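How to Check a Mobile Game's Claims Before You Pay for It

Every game page on the app store says the same thing. The physics are the most realistic ever made, the graphics are console quality, and there are hundreds of levels. I have been buying mobile racing and driving games since my first tablet, and I trust none of it anymore. What follows is the routine I use before any money leaves my account. It takes one evening.

Step 1: Read the level count like a phone contract

A driving game called Dakholm advertises 251 missions. I played enough of them to see how that number is built. Most are the same delivery run with a new start point or a shorter timer. Before you believe a count, look through the store screenshots and see how many different maps you can pick out. If you find two, you have two maps, whatever the banner says.

Step 2: Try the free part with the sound off

Loud engines and a big soundtrack cover up a lot. Mute the game and drive one lap. Does the car slow down on grass? Does it lean in a turn, or does the whole road just slide under it? Hit a wall on purpose at low speed, then at high speed. If both crashes look the same, "real physics" means somebody typed those words into the description.

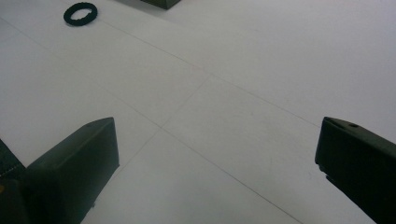
Pale floor panels with thin, dark seams.

Step 3: Open the in-game shop before the first race

Go straight there. Skip the tutorial if it lets you (many won't, and I hold that against them). Write down what the best car costs in game coins, then write down what one race pays. In Codport, the car shown on the icon costs 3,000 coins beyond what the starter pack gives you, and my first race paid so little that I closed the app. Do the division yourself. The "best value" sticker on the coin bundle is not going to do it for you.

Step 4: Sort the reviews by most recent

The default order favors old praise from before the ads were added. Sort by newest and read only the two- and three-star ones. People who give three stars usually played the thing. My friend Tyson Lavoie goes by total score alone, and he owns a lot of bad racing games.

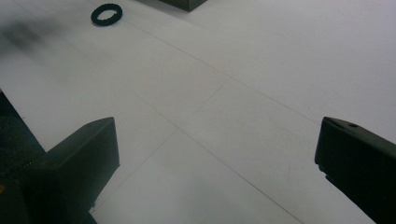
A black ring on a pale surface, with two dark gripper fingers in front.

Step 5: Turn on airplane mode

A game sold as single player should run without a connection. Start it offline and see what breaks. Sometimes the garage won't load. Sometimes you get a spinning wheel and nothing else – which tells you the game stops working the day the server does.

Step 6: Check your storage after a week

The listing may say 700 MB. Look in your device settings after a few days of play and compare. Extra tracks and cars often download later, and the store page is in no hurry to mention it.

If a game gets through all six, buy the smallest thing it sells, or just the ad removal, and play on that until May. I have one on my phone right now that passed. I'm still waiting for the update that ruins it.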